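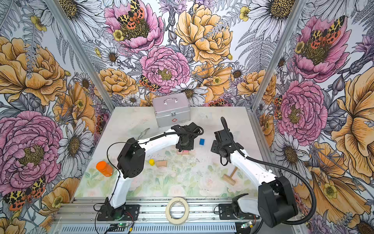
Figure 1. The two-arm cell. Left and right are as you stand at the rail, and will be all term.

Cell Upkeep, Handout 2: Setting Up and Looking After the Two-Arm Bench
Unit convenor: Shobha Subramaniam
Revised Wed 8 September

Read this before your bench session. You will be asked to show me each check, and "it was fine last week" is a statement about last week.

The cell goes by Plirkanness, a name I inherited along with the wallpaper. It has two arms on a shared aluminium rail, a small control board near each base, and a printed tabletop that the arms treat as their entire world. Your colour choices for the walls have not been sought.

1. Before power

Push each base plate sideways with the heel of your hand. If it moves, stop and tighten it, then check the other one, which was probably done up by the same person. The bolts came from Boltia in a packet of 40 and we still have spares in the drawer.

Follow each cable with your fingers from gripper to base. The thick corrugated one on the right arm needs enough slack to let the wrist turn, and not so much that it visits the mallet. Look for kinks at the elbow. A kink gets written in the log even if you straighten it.

2. After power

Both boards should show green. One green is a fault, however cheerful it looks. Switch off, reseat the plug on the dark side, wait, and try again. If you get one green twice, come and find me.

Home the left arm first, then the right. They can reach each other, and they have no manners.

3. Fingertips

Close the gripper with nothing in it and look through the wrist camera. The tips should meet at the bottom of the view, in a point. If one sits ahead of the other, loosen the finger screw, square the pair by hand and do it up again. The tips will be soft in the picture. Leave the focus alone — it is set for the table, where the work is.

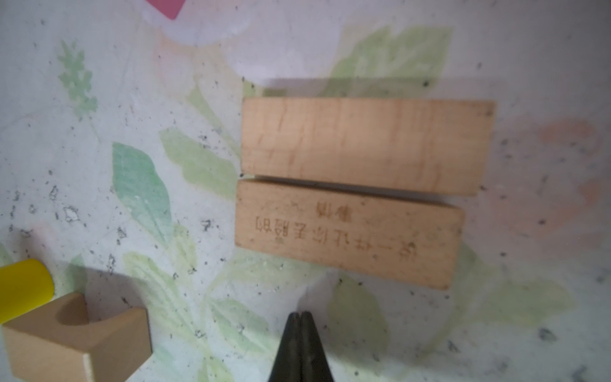

4. Wrist camera

Wipe the lens with the dry cloth from the tin. Shirts are not cloths. Then put two or three blocks on the table and check that you can make out the edges, including the thin gap where two blocks lie side by side. Anything with writing on it is handy for this, and it can be upside down. You're judging sharpness, so there's no need to be able to read it.

Next, open the gripper all the way. Both fingers should stay in view with clear table between them. If a finger wanders out of the picture, the camera bracket has slipped and wants nudging back before you tighten it.
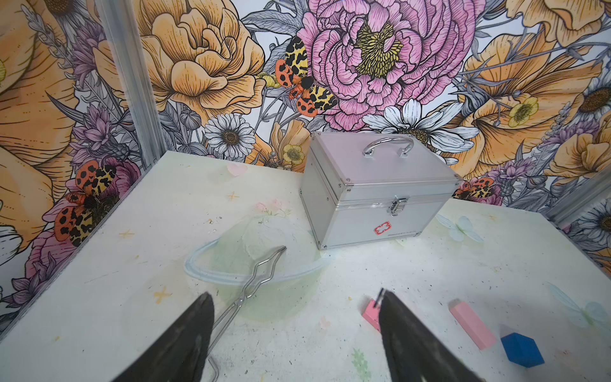
Do I need to redo the camera check if I have only changed one finger?
Do the whole check again. A new finger changes where the tips meet, and every saved pick position on that arm depends on it.

5. Table and clutter

The specks on the tabletop are a long-running feature. Brush off whatever will come off, and don't scrub the print. The aluminium case lives at the back, centred, close to the wall. Masking tape lives at the front. Run the arms at low speed until you have seen each of them cross the table once without meeting anything.

6. The stack test

This is the sign-off, and the part people enjoy. Pink at the bottom, blue cube next, yellow cylinder on top. Bring both grippers in from the sides, slowly, and stop them short of the stack.
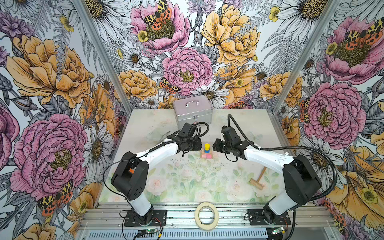
Hold there while you check three things: both grippers at matching height, no cable pulled tight, and nothing trembling. A tremble at rest is usually a loose shoulder, so go back to section 1 and start with the base plate. If all is still, open both grippers, back the arms out the way they came and home them in the same order as before.

A stack that falls over on the way out is a fail, and so is a stack that gets caught in mid-air by a student.

7. Shutting down

Home both arms, power off, cables clear of the rail. Log sheets are in the Ritport folder. Write down what you touched, including the things you touched by accident. Run 495 is the last one logged before this handout, and the cell comes apart for a full service at run 500, so whoever gets that slot should bring lunch.

Reading for next session: the Ruangrit notes on backlash, first two sections only.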